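Speaker notes: Keep It Going, the repair talk, Rornitdale library, evening version

Okay, start slow. Last time I blew through the opening in three minutes and then had to tell the toaster story twice.

Hi everybody, thanks for coming out in November when it's dark by dinner. I'm going to talk about why we hang on to stuff, why we toss it, and what happened when a bunch of us in Velten decided to try fixing things together one evening a month.

(Wait for people to find seats. The door squeaks.)

I did not grow up handy. My mother had a drawer of dead flashlights, and I thought that was just where flashlights lived. The first thing I ever repaired was a desk fan, and I was 34, and all it needed was for me to pull a wad of cat hair off the shaft. I was so proud I called my sister!

Ask for hands: who has something broken at home right now? Who's had it broken for more than a year? Let them laugh. Pick one person and ask what it is. If it's a vacuum, skip ahead to the belt story, because everybody with a vacuum wants the belt story.

Belt story: Hanna Palamarchuk brought in an upright that she'd been told was done for. Motor ran fine, brush didn't turn. The belt cost less than her parking. She now does belts for the entire street, and she's faster at it than I am.

Next part is the one about opening things up. I think the case is what scares people. Screws you can't see, little plastic tabs that feel like they're going to snap (and sometimes they do, I've snapped plenty). Once you're past that, most stuff is a handful of parts that each have a job. I tell people to find where the power comes in and follow it from there with their eyes, hands in their lap.
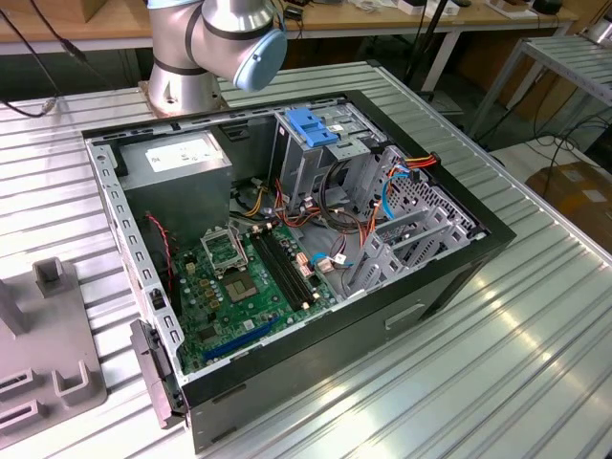 Desktop tower with the side panel off. Power supply upper left, empty CPU socket near the middle of the board.

Leave that up while I talk about labels. Read the label before you buy any part, for any machine. Write the model number on your hand if you have to. I once ordered a blender gasket from Mahasneh by eyeballing it and ended up with a very nice coaster.

Then the money slide, keep it quick. We looked at 89 items over our first season. Jihad Hourani kept the list in a school notebook, and the thing I love about his list is the column for what people said when they walked in. "It was my dad's." "It just quit." "My husband says throw it out." Read 3 or 4 of these out loud and don't rush them.

Mention the lamp from Flolia that came back 7 times. Pause. It was the outlet.

What not to fix: microwaves, anything swollen, anything that smells burned and you don't know why. Say this part twice. I mean it about microwaves, they can hurt you even unplugged.

If there's time, do the sewing machine bit. If there isn't, go straight to how to start your own. You need tables, good lamps, extension cords, and somebody who'll make coffee. We started with 11 people and one decent screwdriver set, which I'd like back, by the way.

Questions. Someone will ask about phones. Say that I don't do phones, and point at Jihad.

Sign-up sheet is on the table by the coats. Bring your own pen, ours keep walking off.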